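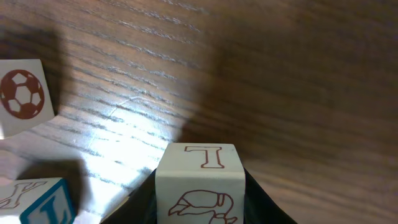

latura_sys replied:
The rate parity clause isn't the problem. Viltcombe had one before the sale and nobody lost a booking over it. What changed in September is the channel manager. Fahy pushes availability on a seven minute cycle, and the old system did it on every write. During a busy check-in window that gap is long enough to sell the same room twice.

northwing23 wrote:
Seven minutes is the default. It can be set lower per property. I ran Fahy at a 40 key hotel for two seasons and we had it at one minute with no throttling. If Viltcombe is overselling, look at the room type mapping first. After an ownership change the new operator usually renames categories to match the group standard, and the OTA side keeps the old codes until a person goes in and remaps them.

Check these:
Garden View and Courtyard both pointing at the same inventory pool
Suites still listed as run of house
Closed dates entered at rate level and not at room level

ottoman_empire_of_sleep wrote:
As a guest I can confirm the renaming. I booked Courtyard on a travel site, the confirmation email said Garden Classic, and the front desk had me in something called Standero Select. Same room as last year. The rate was different in all three places.

latura_sys wrote:
northwing23, one minute works at 40 keys. Viltcombe has the main house plus the annex plus the cottages, and the group put all of it on one property ID. Total updates per cycle are much higher and Fahy throttles on volume per ID. When the limit is hit it queues, and the queue doesn't show in the dashboard. You only see it in the export log.

northwing23 wrote:
Then split the IDs. The cottages should never share an ID with the house anyway. Different minimum stay, different cancellation terms, different tax line in most places.

latura_sys wrote:
Agreed on the cottages. The group won't do it. Standero reports RevPAR by property ID, and splitting would put the cottages on their own line in the first year after the purchase. Draw your own conclusion.

keycard_demag wrote:
I think you are both overcomplicating this. New owner, new PMS, staff trained for two days. I was at the desk for a changeover like that at another group. Most of our double bookings were walk-ins put in by hand without closing the room. The software did what it was told.

northwing23 wrote:
That happens too, but walk-ins won't explain oversells three weeks out.

keycard_demag wrote:
Phone reservations will. Repeat guests at a place like that call the desk directly, and they call early. If the agent holds the room on a note and doesn't block it, the channel manager still sees it as open.

latura_sys wrote:
Fair. I had not considered holds. The export log would separate the two cases. A manual hold leaves no entry at all, and a queued update leaves an entry with a late timestamp.

tin_roof_lodge wrote:
Small operator here, 23 rooms, also on Fahy. I pulled our log for last month after reading this. 463 updates, all of them inside the cycle except a batch on one evening when we loaded the winter rates. That batch went out 50 minutes late. We didn't oversell, but the dates were far enough off that it wouldn't have mattered.

northwing23 wrote:
Did you load the rates as one file?

tin_roof_lodge wrote:
Yes, one file, all room types, full season. Support told me afterward to keep each upload under 3000 rows. It isn't in the manual I have.

latura_sys wrote:
It is in the newer manual, in the appendix on bulk loads. Same limit for the group accounts as far as I know, and a full season across every category at Viltcombe would be well over it.

ottoman_empire_of_sleep wrote:
Practical question. I have a cottage there in spring, booked through a third party. Should I call the hotel?

keycard_demag wrote:
Call. Ask for the hotel's own confirmation number, not the one from the site. If they can read it back to you with the room type and the dates, the booking is in the PMS. Get the rate in writing as well - yours has three versions already.

northwing23 wrote:
Also ask which building. With one ID for everything, an annex room is a valid substitution in the system even if it isn't one to you.

ottoman_empire_of_sleep wrote:
Will call in the morning and post what they say.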